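Review: Sekon two-arm tabletop kit, seen at the Bindeo open day

By the workshop desk — July
Reading time: 4 minutes

I went to the Bindeo open day to look at one thing, the Sekon two-arm kit. We have been thinking of buying one for our training shop, and the sales sheet leaves out most of what I wanted to know. The doors opened at 10 a.m. and I stayed until they started packing up at four. I did not get to take a kit home, so treat this as a review of a long demonstration and a short turn at the controls.

What you get

The basic kit is two arms, two grippers, a camera for each wrist, clamps for the table and a control box. The arms come with leader handles, which are smaller copies of the arms that you move by hand while the big ones follow. The software is on a stick and also on their site. There is no table in the price. The cables are 2000 mm long, and that is short if your control box has to live under the bench. Longer ones are an extra.

The box weighs more than you would think, and the foam inside is cut so that each part only goes back one way. I liked that.

Setting up

One station was left bare in the morning so visitors could see a kit go together. It took 136 minutes from opening the box to the first clean move, with two staff on it and a few stops for questions. Most of that was calibration. You move each joint to its end stop, press a key, and go on to the next. If you bump an arm halfway through, you do that arm over again. The printed guide covers this on a single page and could use more pictures.

The clamps are good. They hold on a thick top and a thin one, and they did not mark the surface. The screws on the gripper are small and I would buy a spare set with the kit.

The demonstration

The main station was doing kitchen work with play-size dishes and food. An operator ran both arms with the leader handles for the first part, then the recorded runs were handed to the software. The training set for this job was 256 runs, according to the sheet taped to the table. Staff were open about the fact that the software does better when the dishes start close to where they were during recording. Move a bowl a hand's width and it slows down. Move it farther and it may stop and wait.

When it works, it is steady. The arms do not jerk and they keep out of each other's way better than the older Riquelme pair we have now. The sound is low. You could talk over it without raising your voice.

The wrist cameras are the part I had doubts about. They sit close to the fingers and see a lot of gripper, and the picture turns over whenever the wrist does. The software does not care which way is up, but a person going through recordings will need some time to get used to it. Bright white surfaces also wash out. A darker mat would help, and I would ask for one.

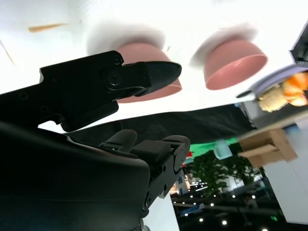

My turn at the controls

Visitors got ten minutes each. The leader handles are light and follow well, with a small delay that I stopped noticing. Closing the gripper is a trigger under the first finger. It has no feedback at all, so you squeeze and watch. I dropped a bowl twice and then got the feel for it.

People with large hands will find the trigger guard tight. There is a wider one listed as a spare part.

Price and support

The open day price for the spare gripper set was $598. The full kit is by quote only, and I would prefer a plain price list. Support is by email, with a phone line for the first year. The warranty covers the motors and the control box but leaves out the finger pads, which wear.

Would I buy it

Yes, for a shop that has a fixed bench and someone with time to do the calibration properly. For a room where the table gets moved every evening, I would wait for the next version — staff said a faster calibration is planned but gave no month for it. We are asking for a quote with the longer cables and two sets of pads.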